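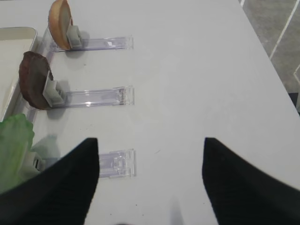
3.2 Materials and table layout

The assembly task used the parts of a simple burger. We chose it because almost everyone knows what the finished thing should look like, and because the parts differ from one another in ways that matter for handling. A slice of bread or half a bun is light and soft at the crumb. A patty is darker, rougher on its faces and easier to tell apart from its neighbors at a glance. Both are round and fairly flat, so a person laying them out on a plate tends to stack them without thinking about it, and the order of the stack becomes the only real decision.

In earlier work at Morkcombe (Kinsella and Tran) the parts were laid flat on a tray. Participants then had to slide a fingernail or a utensil under each piece to lift it, and a good part of the recorded time went into that first lift. The order in which people picked things up was also affected, as they tended to start with whichever piece was nearest the rim of the tray. We wanted the layout itself to have less say in the result, so we moved to upright holders.

Figure 4 shows the food side of the table. Clear acrylic stands lie parallel to each other with even spacing, and the food is held on edge in gray plastic clips. The bread is on the top stand and the brown patty is on the one below it. Standing the pieces up leaves both faces free and shows the full outline of each piece to anyone working from the open side of the table. The clip takes hold at the base only.

Figure 4. Food items held upright on clear stands along the left side of the table, with the tabletop in front of them left open for assembly.

Clear stands were preferred over the painted ones used in our pilot. Lech Szulc, who built both sets, had made the pilot stands in a dark brown that turned out to be close to the color of the patty, and two participants reached for the stand by mistake. The acrylic has its own drawback in that its edges pick up reflections under the overhead lights. We did not find that this affected the order of assembly, and no participant mentioned it in the interviews.

The table has a matte, light surface. A white cloth was tried first and dropped, as it moved when people leaned on it and had to be straightened between trials. The bare table was wiped down between participants. Small marks and specks on the surface were left alone once they had been wiped over - they were part of the table by then, and replacing the top partway through the study would have introduced a difference we could not account for.

3.3 Preparation and placement

The food was prepared in the small kitchen at Grircombe by Loretta Iwasaki, following a written sheet kept next to the sink. Pieces with a torn rim or a visible crack were set aside. Patties were allowed to come to room temperature before being clipped, and each was seated with its face at a right angle to the stand as far as its shape permitted. A perfectly upright patty proved hard to get every time. A slight lean to one side was accepted provided that the piece stayed in its clip when the table was tapped.

Placement followed the same sequence in every trial. The stands were set down first and squared against one another, then the clips were checked, and the food was added last, starting from the far end of the row. Rafferty Lindgren checked the layout against a printed sheet before each trial began. Where a piece slipped after this check, the trial was stopped and the layout was done again from the start.

The order of the items along the row was fixed. We considered shuffling it, and a shuffled condition was run at the Nistora site for comparison (Section 5). For the main study we kept to a single order so that differences in assembly could be read against a constant starting point.

In total, 578 trials were kept for analysis. Trials were dropped for one of two reasons: a piece fell from its clip after assembly had begun, or the participant left the task before placing the last item. The coding of the kept trials is described in Section 3.4.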